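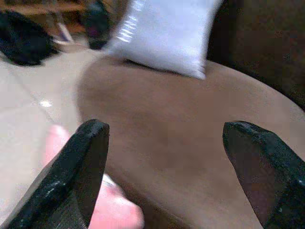 Fingertips over the tan-brown surface. Scuffs showing on both.

Oct 18, 2020

Picking up where I left off with the Zikeswood site, because I promised Danish I would write this down properly this time and not leave it all on sticky notes. The crawl finished overnight. The site has a little over the limit I had set in the crawler, which was 1,000 pages, so it stopped before it got to the end of the blog archive. I'll raise the limit and run it again, but what came back is plenty to be getting on with.

The big thing is the old category pages. When the shop moved over to the new templates, every category kept its old address as well, and both versions answer with a 200 and no canonical tag on either one. So the search engine has been seeing two of everything and picking whichever it likes that week. I went through the ones that matter most to the sales people and in 4 cases the old page is the one ranking, with the old phone number on it, poor thing. Danish Virk is going to write the redirects, and I've put the list of old and new addresses in the shared sheet under the tab called Awan (yes, I know, it started out as the Awan sheet and I never renamed it). 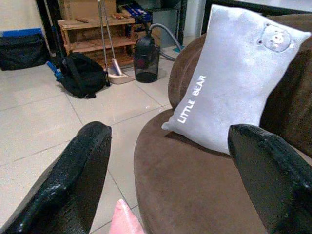
I also had another look at titles. A good many of them still end with the full company name, the town and the slogan, and by the time all that has been squeezed in there's hardly any room left for what the page is about. I rewrote 6 by hand this morning, just the top landing pages, and kept them plain – what it is, who it's for, then the name. I'm not touching the rest until we see how these settle. Last time, on the Rerkberg job, I got excited and changed every title in one afternoon, and then when the clicks moved I couldn't have told you which change did it. Lesson learned, and I'd like it to stay learned!

Speed. The home page is slow on a phone, slower than I had hoped after all the work on the images. I spent a good long while blaming the slider at the top, which I've never liked, and took it out on the staging copy fully expecting to be proved right. It helped a little. The chat widget turned out to be the heavier of the two by a long way, and it loads before anything else on the page. Moving it down so it waits for the main content made the staging copy feel like a different site. I haven't asked the client yet whether they're happy with the chat button popping in a moment later. Must ask.

Internal links are in a sorry state, but I'll keep that short. The buying guides are the best writing on the whole site and hardly anything points to them. There's one on measuring up before you order that I read all the way through with my coffee and enjoyed very much, and the only way to reach it is from the archive. I'd like a link from each category page to the guide that goes with it. Danish thinks we could do it in the template with a field for the guide address, and that sounds far nicer than pasting them in one at a time.

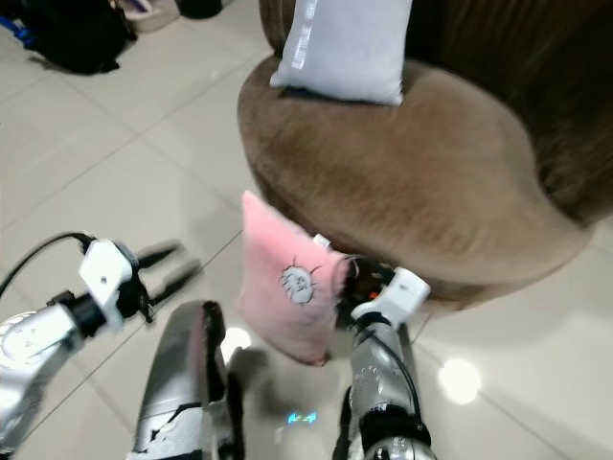 Pink cushion held up by one corner, cartoon face to the front.

To do before the next call:

Raise the crawl limit, rerun, save the export next to this one.
Redirects live on staging, then test each by hand.
Ask about the chat button.
Draft the guide links for the template field.
Send Brerkcombe their report, which is written and has been sitting in my drafts.

I'll check the six new titles again in November. Impressions first, then clicks, and please, whoever opens the console before me, don't resubmit the sitemap until the redirects are in.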